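Filed under: Shop Notes / Room & Fixtures

Notebook, December, 4:10 pm. Rail and panel, back room

Spent the afternoon looking up. My neck has opinions. 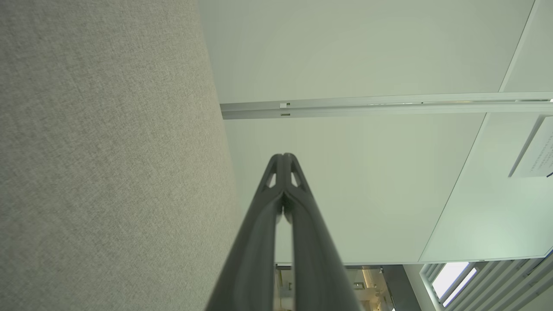 Rail

Silver-white, two grooves along its length, screwed to nothing I can find from the floor. There's a small white clip in the upper groove near the panel end. The plan is to hang the Quintana curtain from this rail, which means 23 gliders, and the bag from Manow holds a generous 50, none of which I've tried in either groove. Somebody please try one before we cut any fabric. I have been that somebody twice already this year.

Order number for the curtain is 1853, in case they call again to ask what color gray is.

Panel

The light gray fabric one. Speckled weave, good at hiding chalk dust, less good at giving it back. Vacuum with the soft brush only. The Nivico leaflet says to "refresh the nap," and I have decided this is advice for me.

Ceiling

White, or so the paint card claims. Under these lights it goes faintly green, like milk in a hospital. Leave the seams alone until the curtain is up.

Still to do: measure rail end to end. My last figure was 2668 mm, written on a glove, and the glove has gone home.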